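Replacement dates are a poor way to run office computers

17 September 2018

Most organisations with more than a few dozen desktop computers replace them by age. A machine is bought, entered in a register, written down over three or four years, and removed when the figure in the last column reaches zero. The arrangement is simple to administer and easy to defend at budget time. I think it is technically unsound, and that it survives mainly through habit in the finance department.

I looked after desktop estates for a long time, most recently at the Brolbridge and Nundham offices of an insurance administrator. The two sites held 400 machines between them. In January we were due to remove 254 under the age rule, and before the order was signed I asked for the fault records to be matched against the purchase records. It was dull work and took longer than it should have, as the two systems used different asset numbers.

The result did not support the rule. Of the 254 machines due for removal, only 21 had a recorded hardware fault of any kind in the preceding year. Most of those faults were in hard disks or fans. The newest group had a higher fault rate than the oldest, which is what one would expect from equipment still working through its early failures. The machines we were about to discard had already been through that period.

The usual objection is that failure is only part of the matter, and that an old machine is slow. Slow at what is seldom stated. The staff at both sites used a mail client, a spreadsheet, a browser and a claims system that ran on a server elsewhere. For this sort of work the processor is idle nearly all of the time. The delay that people complain of comes from three places: the disk, a shortage of memory, and the network. The first two can be corrected in the existing case with a screwdriver. The third is unaffected by the purchase of a new computer, although I have sat in meetings where it was assumed otherwise.

A second objection concerns support cover. A manufacturer's warranty has a stated length, and the age rule is often set to match it. Cover has a value, but it should be priced like anything else. At our fault rate, a shelf of spare disks, fans and power supplies cost far less than the extended cover we had been quoted, and a spare on the shelf is available the same morning. Cover makes better sense for laptops, where the parts are awkward and the repairs are slow. For tower cases of the ordinary kind I can see little argument for it past the first term.

Security is the strongest of the objections and deserves a proper answer. A machine which can no longer receive firmware or operating system updates should be withdrawn from general use, whatever its condition. I have no quarrel with this. It is, however, a test of whether updates are supplied, and age is only an approximate guide to that. Two models bought in the same week may lose support years apart. A register that records the end of firmware support for each model costs one extra column. Ours did not have it, and I have since asked at several other places and found that theirs did not either.

There is also the matter of what happens to the equipment afterwards. Under the age rule, machines leave in large batches, and large batches are handled by weight. The contractor we used in Nundham collected by the pallet and paid by the pallet. No distinction was drawn between a working computer with a good power supply and one with a burnt board. Once a pallet has been wrapped, the cost of finding the good units is higher than the price they would bring, so they are shredded together. It is a loss created by the timetable.

Disks are treated worst. Many policies require the physical destruction of every drive, including those that were encrypted from the first day of use. Where encryption has been properly applied, and the keys are destroyed, the remaining risk is small and can be described in a paragraph. Destruction is preferred because it produces a certificate. I would accept it for drives which held unencrypted records, and for failed drives that cannot be erased or checked. Applied to all drives it is an expensive way of obtaining a piece of paper.

Design has a bearing on this. The business towers of the past decade were, on the whole, built to be opened. The side comes off, the parts are laid out with some thought, and a disk can be removed as a unit in its caddy. Small all-in-one computers have given much of this up in exchange for a tidier desk. A buyer who intends to keep equipment for seven or eight years should treat access to the disk, memory and fan as a requirement and write it into the tender. Suppliers will respond to a requirement. They will not respond to a general wish for things to last longer.

Dell tower with the side panel off. The second picture also shows a hard disk in its blue caddy. 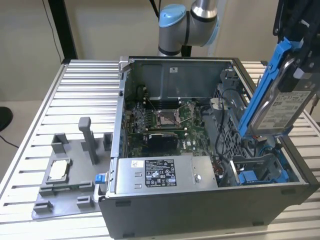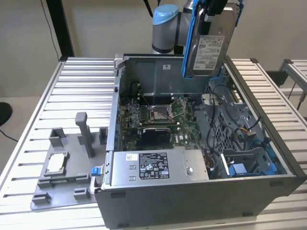
What I would put in place of the age rule is not complicated. Each model should carry a date for the end of firmware support. Each machine should carry a fault history that follows it between desks. Removal should be triggered by the first of these, or by a second major fault in the second, or by a measured failure to run the software the user needs. Everything else stays. Memory and disks are bought as ordinary consumables, under a standing order, so that an upgrade of modest cost does not need the same signatures as a new computer.

This makes the yearly spend less even, and finance staff dislike that. The effect can be reduced by holding a reserve, in the same way that one is held for roofs and boilers. Drelero, which supplied our asset software, had a field for condition-based removal that had been switched off at installation. Barua, the leasing firm, would not vary its terms at all, and for leased equipment the argument is therefore settled before it begins. I would count that as a reason to buy outright.

We kept most of the machines in the end. The order was cut, memory was added where it was short, and the rest of the money went on replacing network switches at Brolbridge that were considerably older than any of the computers attached to them and had never appeared on the register.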